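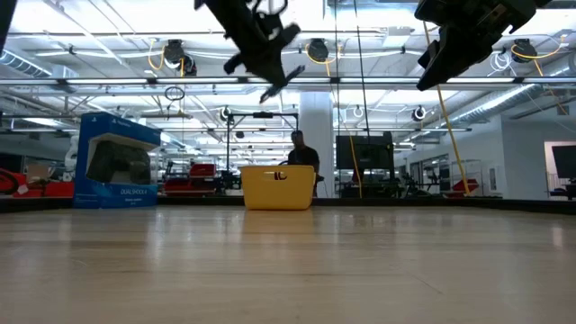
What does it take to get two arms to share one table?

Mostly patience with the boring parts, says Todor Babić. Mounting, cable slack, where the zero position is, who gets to move first. The clever stuff comes a long way after that.

I caught Todor between jobs at Kollby, the shared workshop where he and Nele Michiels have been putting together a two-arm pick and place rig since December. He talks fast and he was holding a hex key the whole time. Notes typed up same evening, so forgive the gaps.

First thing I asked, why two arms. One is hard enough.

"One arm gets bored," he said. Then a proper answer. "You want to hand things over. Or hold a box still with one and do something with the other. With one arm you spend your life building jigs."

The test table is kept plain. Yellow bin, with a DualShock 4 box off to the left of it. The box is a favorite of Nele's.

"It's got a big window in the front," she said. "So the gripper sees cardboard, then it sees plastic, then it sees whatever's behind the plastic. If your vision is lazy it'll go for the controller instead of the box. Ours was lazy for weeks."

And the bin?

"Tapers. Wider at the top. Todor says that makes it easy, he's wrong. You close on the sides and it wants to ride down out of your fingers."

Todor, from across the bench: "I said easier. Not easy."

The shiny tabletop came up a lot. Color from whatever is standing on it comes back up at you off the wood, and the first version of the software was finding two bins. They talked about a matte cover. Todor doesn't want one. Kitchen tables are shiny, he says, desks are shiny, sort it out in the code. Nele would have bought the cover.

Software is a thing they call Lakon, written by the pair of them. It plans for both arms at once and refuses to move if the paths come too close. How close is too close?

"Right now 40 millimeters," Todor said. "It was 84. At 84 they just hung there being polite to each other."

Who drives it by hand when it sticks? Nele, mostly. She has a steadier thumb. Todor overshoots, gets annoyed, overshoots the other way.

Costs. They wouldn't give me a total. The frame brackets are from Dubey, the motor drivers are Gilamex, second hand, and one of those was dead when it came out of the packet. "We fixed it," Nele said. "Well. I fixed it." Other than that it's been evenings and a lot of borrowed clamps.

I asked about safety as there's people walking through Kollby all day. Stop button on each side of the table, speed capped low, and a rule that whoever is nearest the button doesn't touch the keyboard. They broke the rule once and bent a finger mount. Todor straightened it in the vise and it has been a hair off ever since, which bugs him more then it bugs Nele.

Best moment so far? They didn't agree. For Todor it was the first clean handover, left to right, no drop, and he'd like it noted that it was his calibration. Nele went for something smaller. She'd left Lakon running a slow loop while she ate, and it did 3 full rounds before it needed her.

"I finished a sandwich," she said. "Hot one. First time on this project."

Next up is soft stuff. Cloth, bags, maybe a sock. Todor groaned when she said sock. He wants to redo the cable runs first so the wrist can turn all the way without tugging, and he thinks thats a week. Nele said a month.

Any advice for someone starting at home? Todor said get one arm working properly before you even look at a second, and label both ends of every cable. Nele said the same about the cables, and buy the good crimper.

Posted Mar 27, 2021. Will go back when they get to the sock.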